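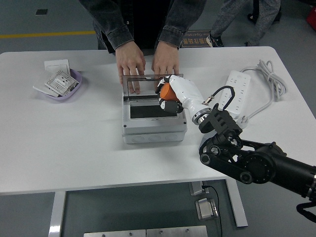
Grakurano Points for Trade Counters

Grakurano Points is a loyalty card scheme for independent shops and trade counters. Customers collect points on a plastic card or a phone number, and you decide what the points are worth. It runs on your existing till or on a tablet.

What you get

Starter pack with 1,000 printed cards in your colours
Counter reader with USB lead
Customer sign-up page with your shop name and logo
Monthly report of points issued, spent and expired

How it works

Staff scan the card or key in the number before taking payment. Points show on the receipt straight away. You can set double points on slow days, leave out sale items, or give account customers a different rate. Points expire after 12 months unless you change the setting – most shops leave it alone.

Several shops can share one scheme. Michalík runs a single card across 16 branches, and points collected in one can be spent in any other.

Works with

Zostell tills, version 4 and later
Plivedance stock and invoicing
Any other till, using the tablet app

Ordering

Cards are printed once you have approved the proof. Refill packs come in boxes of 700. Readers carry a two-year guarantee and can be swapped by post.

For multi-branch prices, ask for Ľubica Malý in trade sales. The spring price list applies from March.

Page updated 2025-01-21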